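4.2 Distribution channels and the limits of an injunction

The second question is what a court order against publication can reach once a file has been posted. We examined this through the Drilum archive, a public repository of design files that received a takedown order covering 56 listings for regulated parts. The order named the operator of the archive and its hosting firm, Narik. It did not name mirror sites, and it did not address copies already held by users.

We recorded the status of each listing at three points: before the order, after the operator complied, and at the close of the study in May 2023. A listing was coded as available if the complete file could be fetched from any indexed source without payment or registration. Partial files and files with altered dimensions were coded separately and are left out of the totals below.
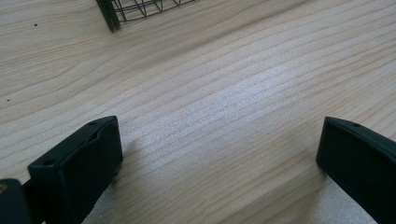 Figure 3a. Pale wooden tabletop with two dark gripper fingers at the lower edge.

All 56 listings were removed from the archive itself. Of these, 37 remained available elsewhere at the close of the study, in most cases under the original file name. The mirrors fell into two groups. The first group consisted of general file hosts that had copied the archive in bulk and did not appear to treat the regulated parts differently from other content. The second was a set of small sites that carried the listed files and little else. Sites in the first group usually responded to notices. Sites in the second did not, and several had no published contact address.

Search visibility changed more than availability. Before the order, a plain-language query for a listed part returned the archive page first. Afterward, the same query returned news coverage and legal commentary, and a user needed the exact file name to find a working copy. We take this as the main practical effect of the order — a rise in the effort needed to find a file, with a smaller change in whether the file exists.

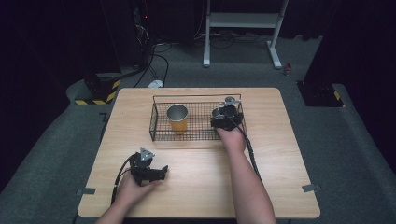
Shim, commenting on an earlier draft, objected that effort is the wrong measure, on the ground that a single determined user can repost a file under a common name and undo the effect for everyone. We accept that this is possible. It was rare in our data, where reposted files kept their original names and drew few new links.

The legal record is less complete. The Prusthorpe docket contains 901 pages of filings, most of them concerned with jurisdiction and with whether a design file counts as speech. Few address enforcement. The order sets no schedule for checking compliance and gives no method for identifying a modified file as the same work. A file with one changed dimension would produce a different checksum, and the order's exhibit lists files by checksum alone.

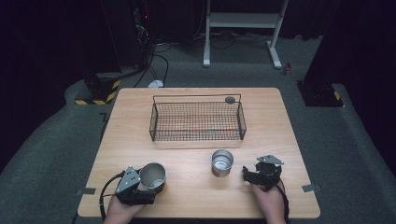

Figure 3b. Wire-mesh basket toward the back of the table, with two metal cups in front of it.

Two limits apply to these results. Private channels were outside the sample, so the count of 37 should be read as a lower bound. We also did not test whether any file could be used to produce a working part, and availability here means only that the file could be retrieved in full. Section 4.3 turns to the notices sent to mirror operators and the terms under which they were answered.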